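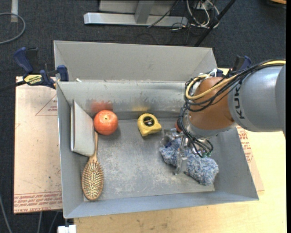

About Us

Falinetti is a small language school above a bakery, and we teach Italian to grown-ups. That's really all we do, and we love it. Complete beginners, people who had two years of it in college and lost the lot, grandchildren who want to write back to an aunt in Bari, singers who are tired of learning their words by sound alone. Come in, the stairs are on the left!

How we started

Kerstin Solberg opened the school with one evening class and a box of secondhand grammar books. She had come to Italian late herself, in her thirties, after a summer of picking olives with people who talked all day and wouldn't switch to English for her (she's still grateful). When she got home she looked for a class where you talked that much and couldn't find one. So the first Falinetti group met at her dining table and spent whole evenings on ordering dinner, arguing over the bill and complaining about the train.

The dining table is still in use. It's in the Makowska Room, the big one at the front, which is named after the family who rented us the floor when we had outgrown the house and gave us a very kind first year.

How we teach

You'll speak in your first class. Not much, and not well, and that's fine, all our teachers have been beginners in something. We keep groups small enough that everyone gets a turn, and we read things people really read: recipes, apartment ads, soccer reports, the back of a medicine box. Grammar comes in when you need it. By the time we get to the subjunctive you'll have been wanting it for weeks, and there is a special kind of joy in a room full of people who finally know how to say "I wish you were here."

Beginner courses run for 50 hours, split into evening or morning sessions. Evening classes start at 6:30 and there's coffee from 6:00. Homework is short. We do ask you to do it!

The library

We're very proud of this. Our lending shelves began with Kerstin's box and now hold 900 books, nearly all of them gifts from students who brought something back in their suitcase. There are crime novels (lots of crime novels), picture books, poetry, a long run of knitting magazines and a cookbook with somebody's notes about their mother's ragù in the margins. Borrow what you like and keep it as long as you need it. If you finish a book, please put a slip inside with a line or two in Italian about what you thought. Some of the slips are better than the books.

Vamirari

Vamirari is our conversation night, open to anyone, enrolled or not. The name is a word one of our first students made up when she couldn't remember how to say "to wander around," and it stuck. You bring a snack, sit down at any table and chat. Beginners are mixed in with people who have been coming for years, and there is usually a card game going in the corner with its own rather loud vocabulary.

In May we hold the long version, with a shared supper and songs. Last time we had 142 people through the door and ran out of chairs, so if you own a folding one, bring it along.

Nako

Nako is the newest part of the school: free lessons by phone for people who can't easily get out. Students who have reached the upper levels call a learner at home for up to an hour and just talk, with a teacher there to help when both of them get stuck. Several pairs have been going since the beginning and have moved on to swapping recipes by mail.

Come and see us

The best way to find out if you'd like it here is to sit in on a class. It's free, you don't need to book, and you can stay as quiet as you want. Kerstin is in the office most afternoons and is happy to talk through levels, dates and payment by installments. Ring the lower bell. The upper one belongs to the dentist.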